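Urkport Kitchen Ventilation and Cookware Program: Progress Report to the Wonmont Fund
Friday, January 23, 2026
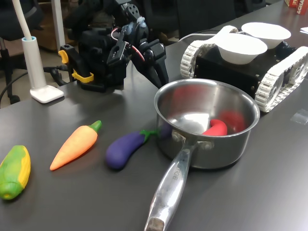
1. Status of work

Installation of range hoods continued in the Urkport rental blocks during the reporting period. Units in 40 apartments are now fitted and ducted to the outside wall. A further 14 are wired but still need duct connections. The Mundport blocks have not been started; access agreements there were signed later than planned.

2. Airflow checks

Each completed hood is tested at both fan settings with the kitchen door closed. Six units fell below the target flow at the high setting. In four of these the flexible duct had been bent too tightly behind the cabinet, and the run was shortened. The other two need a larger wall vent.

3. Cookware exchange

Tenants may trade worn pans for stainless steel ones with a flat base and a fitted lid. Stock is held at the Ivanov depot. Lids for the smallest size are on back order.

4. Budget

Spending on labor is below plan because of the Mundport delay. Duct materials are over plan. We request approval to move the unspent labor amount to materials.

5. Next period

Duct connections at Urkport are scheduled for completion in February. Surveys at Mundport will follow.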